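ロボットの手をお手入れするしごと

ロボットの手は、どうやってものをつかむのでしょう。先が2本のゆびになっている手を「グリッパー」といいます。ゆびをとじるとつかみ、ひらくとはなします。人が手に持って動かすグリッパーもあります。

エルキエ工房では、毎朝、しごとの前にグリッパーを点検します。じゅんばんは決まっています。

はじめに、ゆびの先についているパッドを見ます。パッドは、お皿やおわんにじかにふれるところです。油や洗剤がつくとすべるので、しめらせた布でふいて、よくかわかします。ひびがあったら新しいものにとりかえます。

つぎに、ゆびのつけねのねじをしらべます。ゆびはここをじくにして動きます。ゆるいとゆびがぐらぐらし、きついと動きがおもくなります。係の人は小さなドライバーで少しずつしめて、そのたびにゆびをひらいたりとじたりします。カリカリと音がしたら、すきまにごみが入っていないか、ブラシでそうじします。

それから、ゆびの開きぐあいをあわせます。この工房のグリッパーは、いっぱいにひらくと70ミリメートルになります。ものさしをあててはかり、ちがっていたら調整します。

さいごに、ためしにものをつかみます。かるいコップ、まるいおわん、ひらたいお皿。形がちがうと、ゆびのあて方もかわります。おわんはふちがまるいので、ゆびがまっすぐあたらないと、くるりとにげてしまいます。かさねた食器では、どの段にゆびをあてるかも考えます。

点検がおわったら、ノートに日にちと、とりかえた部品を書きます。パッドをとりかえた日がわかると、つぎにいつごろいたむか、けんとうがつきます。3月のページには、右のパッドをとりかえたことが書いてありました。

ことばのメモ
パッド:ゆびの先につける、すべりどめの部品。
じく:まわるものの中心になるところ。

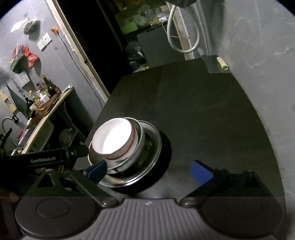 ノートは道具ばこの横においてあり、つぎの日の係の人が、まずそれを読んでから点検をはじめます。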